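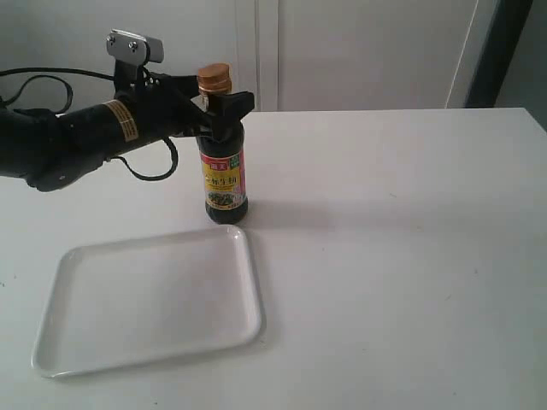
Thread last updated: June, 9:52 PM

Firadside Health Boards > Blood and Nutrition > Iron every day or every other day?

gravelroad
Has anyone read the Ateş trial yet? It compared taking one iron tablet every day with taking one every other day, in adults with low ferritin who weren't pregnant. They enrolled 2,965 people and followed them for 3 months. The two groups ended up with nearly the same hemoglobin. The every-other-day group had less nausea and constipation.

My ferritin was 17 at my last test and I've been on a daily tablet since then. My stomach is a mess most mornings. I'm thinking of asking the clinic if I can switch. Has anybody here done it?

tansy_b
I switched last winter. My doctor at Brinden brought it up before I did. She said that when you take a dose, your liver puts out more hepcidin, and that hormone blocks some of the iron from the next dose if it comes too soon. Waiting a day lets it drop again.

My numbers went up at the same pace as before and I stopped dreading breakfast. One person, so take it for what it is.

oldfurnace
I read the paper and I don't think it says what people want it to say. 462 of those people dropped out before the final blood draw, and more of them were in the daily group. If the people with the worst stomachs quit, then the daily group at the end is made up of people who handle iron well. That changes how you read the side effect numbers, and maybe the hemoglobin too.

gravelroad
Did they count the dropouts anywhere? I only read the summary.

oldfurnace
They did two analyses. One has everyone as assigned, with the missing results estimated. The other has only the people who finished. The summary quotes the second one for ferritin. In the first one the daily group does a little better on ferritin, and hemoglobin is still close to even.

tansy_b
People quitting is part of how a treatment works in real life though. If a daily pill makes people stop taking pills, that counts against the daily pill. I don't see that as a flaw in the study.

oldfurnace
It's fair to count it. I'm saying it should be counted in the open, and the summary skips over it.

millrace9
Something else to check is how much iron was in each tablet. In this trial the every-other-day group took the same size tablet, so over 3 months they got half the iron. Some of the older, smaller studies doubled the dose on the days people took it. Those are two different questions and they get mixed up a lot on here.

gravelroad
Good point, I had missed that. So the half amount still got them to nearly the same hemoglobin?

millrace9
Nearly, yes. Ferritin lagged behind, which makes sense to me. The body makes red cells first and refills the stores later. If the trial had run longer we would know if the stores catch up.

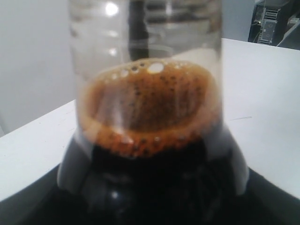

This page was last changed at 6:15 PM

capsandlids
I want to put in a word for sticking with daily if you can stand it. I had heavy bleeding for years and my hemoglobin was low enough that my doctor wanted it up before surgery. Every other day was never on the table for me. The trial left out people with hemoglobin as low as mine, so I wouldn't apply it to someone in that spot.

tansy_b
Agreed, and my doctor said the same. She only offered it to me after we knew I was low but not badly anemic.

northporch
Does it matter which kind you take? I'm on Kusero, the liquid one, and the label just says once daily.

millrace9
The trial used plain ferrous sulfate tablets. I haven't seen Kusero tested on an alternate day schedule. I'd ask the pharmacist. Liquids are usually lower in iron per dose than the tablets, so cutting the days in half might leave you with very little.

northporch
OK, thanks. I'll ask when I pick up the next bottle.

oldfurnace
Whatever schedule you pick, get the follow-up blood test. I've seen people here go most of a year on a tablet that wasn't doing anything. They had an absorption problem, or they took it with coffee every morning, or they were still losing blood and hadn't been checked for it. The schedule is a small question next to that one.

gravelroad
I do take mine with coffee.

oldfurnace
Then move the coffee first. An hour after the tablet, or longer if you can manage it. Same for tea. Calcium tablets should go at a different time of day too.

capsandlids
When I moved my coffee it helped more than the vitamin C did. I had been buying orange juice for months.

gravelroad
Noted. I'm seeing the nurse at Brinden later in June, so I'll bring up both. I'm not changing the dose on my own before then.

tansy_b
One practical thing if you do switch. I forgot which days were mine almost right away. I ended up marking a wall calendar for the whole month ahead. A weekly pill box doesn't work well for it, as there are seven slots and your days move over each week.

northporch
Couldn't you take it on the same three days every week and skip the rest?
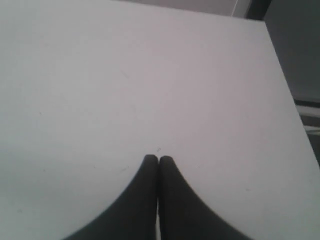

millrace9
Three fixed days is close, but you get one gap of two days, so it's a bit less iron over the month than true alternate days. Some doctors are fine with that. I'd ask before settling on it, mostly if your ferritin is down where gravelroad's is.

tansy_b
Mine was fine with it once my numbers came up. Before that she wanted strict alternate days.

oldfurnace
I'd still like to see the ferritin results at a year. The authors say they are following part of the group.

gravelroad
If they publish it I'll link it in this thread. Blood test is at 8:30 AM, so no coffee that morning either way.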